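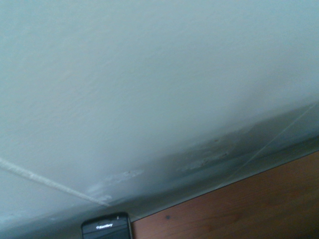
A phone, a cable and a stretch of wall, from the wrist camera.

Wanted: demonstrators, part time, Stelley workshop

Last updated: February

Stelley is looking for four people to teach a robot arm how to handle the sort of clutter that collects on a desk: phones, cables, keys, pens, the mug with more pens in it. You will do this by moving a pair of hand controllers while the arm copies you, a little late and with less grace. Some days you will take hold of the arm itself and walk it through the job. It weighs more than it looks.

A demonstration is one go at one task. Pick up the phone and set it on the shelf. Push the cable aside and leave the phone alone. We have 1,364 good ones so far and would like a great many more, preferably by different hands, as the arm has started to pick up Iraklis's habits.

For most tasks you will work from the wrist view alone. It is dim and tilted, and may offer you a lot of wall and the top of an old BlackBerry. Finding the rest is the job. People who have parked a trailer tend to do well, and people who play a lot of video games do well after the first hour, once they stop rushing.

You should be comfortable sitting for long stretches, repeating yourself, and hearing the words "one more, please" from Despina Raptis, who runs the sessions. Both hands are needed. Robotics experience is not, and we have had mixed luck with it.

Shifts are four hours, with a break in the middle, and the pay is $27 an hour, including the hours when the arm is sulking and we are all waiting for it to restart. Training takes one shift and is paid the same. The contract runs for 12 weeks and may be extended – we said that last time too, and it was.

The workshop is on the Garside side of the building. Use the door with the bell.

To apply, send a few lines about yourself to Kosmas Margaritis at Stelley. Tell us which shifts you could work and describe the most tedious thing you have ever done carefully. No cover letter, please.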